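Skasto Terrace Exterior Repaint and Bathroom Refit
Progress Report to Karamanlidis Housing Fund, July
Prepared by Loukia Margaritis, Project Lead
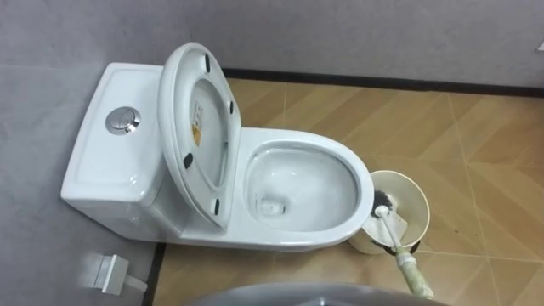 Exterior color approval was completed for all 48 units this month, and the body coat has been applied to the north and east elevations. The approved scheme is a muted olive body with off-white window casings and a dark bronze front door. Interior work follows the finish schedule issued in May: one-piece white toilet with a chrome dual-flush button, beige floor tile, pale gray walls. No substitutions to that schedule have been requested.

Exterior work

Siding repairs on the north elevation used more replacement board than planned. Rot was found behind the downspouts at the northwest corner and extended below the second-floor trim line. The boards were replaced, back-primed and caulked before painting. The contractor, Zotport, has priced the extra work at $1,533, and we ask that this be charged to contingency.

The first sample of the olive read too yellow in afternoon light next to the existing brown roof shingles. A grayer version was brushed out on the east gable and accepted by the residents' group. The off-white trim color did not change.

Front doors

Delivery from Flirnance is 3 weeks behind the date in the purchase order. The factory finish on the first batch was glossier than specified, and the doors were returned. Replacement doors will be satin. Existing doors stay in place until the new ones are on site - no entrance will be left with a temporary panel overnight.

Budget and schedule

Apart from the siding item, spending is within the approved lines. The door delay moves the end of exterior work back but does not affect the interior crew, who work from a separate access plan.

Work planned for next period

Body coat, south and west elevations
Trim and casings, north elevation
Porch light replacement at the 4 shared entrances
Inspection of gutter brackets before final coat

Decision requested

Written approval of the contingency charge is needed before the Zotport invoice can be released. The priced change order and moisture readings are attached as Appendix B.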